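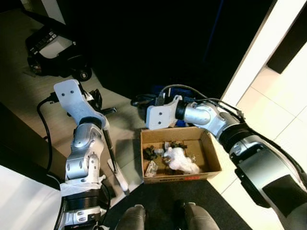

Cardboard Deserves Its Own Collection

The town of Lustinow still collects cardboard together with glass, cans and plastic, in a single cart emptied every two weeks. The arrangement dates from a period when most households bought their goods in stores and carried them home in bags. Deliveries now reach nearly every street each day, and the collection service has not kept pace. It is the view of this page that cardboard should be collected separately, beginning in April, and that the cost should be met from the general sanitation budget.

The present system fails at the curb. A cart filled with unflattened boxes holds very little else, so residents set the surplus beside it. Rain does the rest. Wet board is heavy, it tears when lifted, and the sorting plant at Trarkwood may refuse a load that contains too much of it. A refused load goes to the landfill, and the town pays for it twice - once for the haul and once for the disposal.

The winter trial on the east side of Lustinow suggests a better course. There, 326 households were asked to set out flattened boxes on their own morning, before 7 a.m., tied with string or packed inside a larger box. The trial was modest and its results should be read with care. Even so, the crews reported cleaner loads and shorter stops, and the plant refused none of the material.

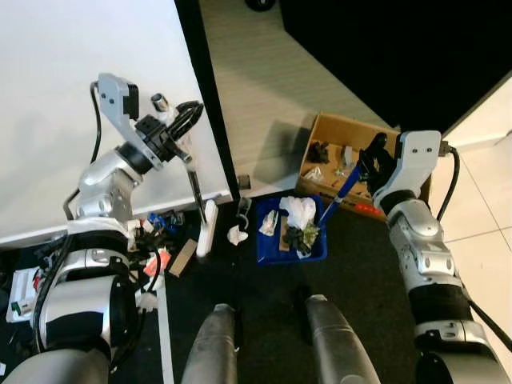

Should residents pay an added fee for a separate cardboard collection?

A fee would be a mistake. Households that sort with care would be charged for doing so, while those that put everything in the trash would pay nothing more. Clean cardboard has a resale value, and that income should be applied to the service before any charge is considered.

Objections have been raised about the extra truck. The concern is fair, and the contract with Casado would have to be amended to provide for it. The neighboring town of Denent faced the same question and settled it by running the cardboard route on alternate weeks, using a vehicle that otherwise stood idle. Lustinow could adopt the same schedule with little change to its staffing.

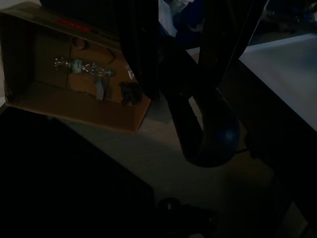
An open cardboard box on its side.

A second objection concerns apartment buildings, where storage is limited and no single tenant is responsible for the carts. The town should require a covered cardboard area in any new building and offer a grant of up to $1000 to owners who add one to an older property. Tenants cannot be expected to keep boxes dry in a hallway.
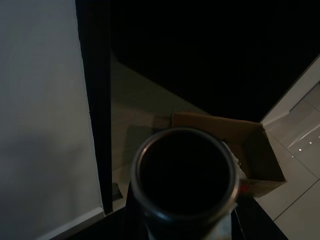 What the Town Should Do Next

The sanitation department should publish the full figures from the trial, including the cost of each stop. It should then put a two-year contract amendment before the town in time for the spring budget. Residents, for their part, will need a clear notice stating what is accepted. Greasy pizza boxes and waxed cartons should stay out, and the notice should say so in large print.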